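Herus (data collection method)

Herus is a method for teaching robot arms everyday tasks by recording people who perform them with hand-held grippers. It was developed at the Herenia laboratory in Zalberg and first described in a report dated Feb 4, 2020. No robot is needed while the recordings are made.

Method

An operator works with a gripper in the hand and a small camera worn on the head. A second camera on the gripper records the fingers and whatever lies in front of them. Square printed markers fixed to the grippers allow the software to work out where each tool is in the room and how it is turned.
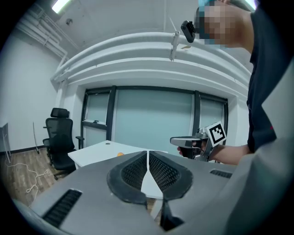 Operator with a head-worn camera and a marked gripper, seen from a second gripper.

The wide-angle lens on the gripper bends straight lines toward the edges of the picture. This is corrected in a later step, when the head and gripper recordings are also matched in time. Recordings in which the marker is lost for too long are removed.

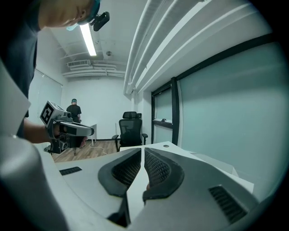

The remaining recordings are used to train a control policy, which takes gripper views as input and gives the next movement of the arm as output.

Results

The first release, known as Tanoli, held 1,569 recordings, of which 1,442 were kept after checking. In a test of 200 attempts at picking up and placing small objects, the trained arm completed almost 93 percent. Results were weaker for tasks requiring two arms, and the report names shared timing between the two grippers as the main open problem.

See also

Imitation learning
Fiducial marker
Robot end effector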